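首页 | 通讯 | 现场记录 | 安全通报 | 订阅 | 联系我们

本网站使用 Cookie 以改善浏览体验。继续浏览即视为同意。

Geddale 双臂工作站:夹爪未张开就下探,原因查到了

9月,Geddale 实验间的双臂桌面工作站在排盒任务中出了一次碰撞。没有人受伤,设备损失是一副指尖垫片和一只压扁的纸盒。事情不大,但查下来牵出两个早就存在的问题,所以在这一期里写得细一些,供用同类夹爪的小组对照。

当时跑的是小纸盒分拣排列。两条机械臂轮流从桌上取盒,移到指定位置放下,循环往复。控制软件是 Driseleck,夹爪由 Flaltico 的驱动板控制。上午连续运行没有异常,到下午第292次抓取时,腕部相机所在的那条臂在夹爪几乎闭合的状态下直接向下走,指尖顶在盒子顶面上。盒子被压塌之后,指尖继续往下,碰到桌面,力矩超限,整臂停机。

停机本身是正常的,保护动作该触发的时候触发了。问题在于它触发得太晚。日志里,从指尖接触纸盒到停机用了430毫秒。纸盒很软,压扁它不需要多大的力,关节力矩的变化埋在噪声里,阈值根本看不到。真正让保护动作的是木桌面。如果桌上放的是玻璃瓶,结果会不一样。

操作员第一反应是标定漂移,花了半个下午重新做手眼标定,前后数据对不出差别。接着怀疑视觉把盒子高度估错了,把当天的深度数据调出来看,高度也是对的。两条路都走不通,才回头去看夹爪自己的状态。

原因是这样的。控制程序每次下探前会向驱动板发“张开”指令,然后读一个“到位”标志,标志为真就放行。Flaltico 驱动板在通信重连之后,不会清除上一次动作留下的到位标志。那天下午通信线有一次瞬断,驱动板自动重连,“张开”指令在重连期间丢失,而程序读到的是上一次动作遗留的“真”。夹爪没有动,程序认为它已经张开。

瞬断的来源后来也找到了。臂后面那束线的一个接头没有压紧,手臂转到靠外侧的姿态时线被拉直,接头松动。翻看之前的记录,同样的瞬断在这个月里出现过23次,只是前面那些都落在不需要夹爪动作的时刻,程序自己恢复了,没有留下任何看得见的后果,也就没有报上来。

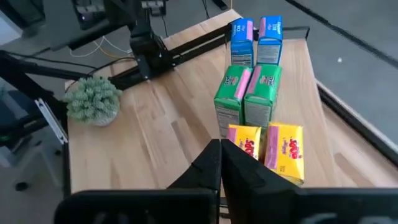 排盒工位,腕部相机视角。黄、绿、蓝三色纸盒各两只,前方为夹爪双指。

复现比预想的容易。我们把接头重新弄松,降低运行速度,桌上只留空纸盒,让手臂反复走外侧姿态。第5轮就出现了同样的情况:指令丢失,标志为真,夹爪不动。Yurchenko 小组的同事在他们自己的工作站上也试了一遍,驱动板固件版本与我们相同,现象一致。他们那边用的是另一套上位机程序,可以排除是 Driseleck 的单独问题。

目前做了以下改动。

下探前不再只看到位标志,改为同时读取手指实际开度。开度小于目标盒宽加余量时不放行,手臂停在安全高度,等待人工确认。

通信重连一律视为故障,不再静默恢复。重连后必须重新执行一次完整的张开、闭合动作,确认开度变化之后才能继续任务。这样会多花一点时间,测试小组有人觉得太保守,讨论之后还是保留了。

下探最后一段单独限速,并把这一段的力矩阈值调低。调得太低会误停,现在的数值是拿空纸盒试出来的,换成别的物品需要重新试,不要照搬。

线束改走拖链,接头加锁扣,并在月度检查表里增加一项:手臂走到最外侧姿态时,用手轻拉接头确认不松动。检查时必须先断开驱动电源,不能只按暂停。暂停状态下夹爪仍然带电,通信恢复后可能执行积压的指令。

最后这一点是在排查过程中发现的,与碰撞没有直接关系,但危险程度更高。重连测试时,驱动板有一次把缓存里的“闭合”指令补发了出来,手指突然合拢。当时操作员的手在桌边,没有伸进夹爪范围。在固件更新之前,凡是需要靠近手指的操作,包括换垫片、擦相机镜头、把倒下的盒子扶起来,一律按下急停并确认驱动板指示灯熄灭后再伸手。另一条臂也要同时停,两条臂的工作范围有重叠。

驱动板厂商已经收到我们的日志和复现步骤,答复说会在后续固件中处理标志位,时间未定。补发指令的问题还在确认。没有新固件之前,工作站恢复白天运行,夜间无人值守的任务暂停。

仍在用“到位”标志做唯一判断的小组,请先自查程序里有没有读取实际开度。改好的检查脚本放在共享盘的夹爪目录下,里面的余量参数按 Geddale 的指尖垫片设置,垫片厚度不同的话记得改。日志里如有重连记录,哪怕当时没有影响任务,也请报到安全邮箱。

订阅本通讯,每期内容将发送至您的邮箱。您可随时退订。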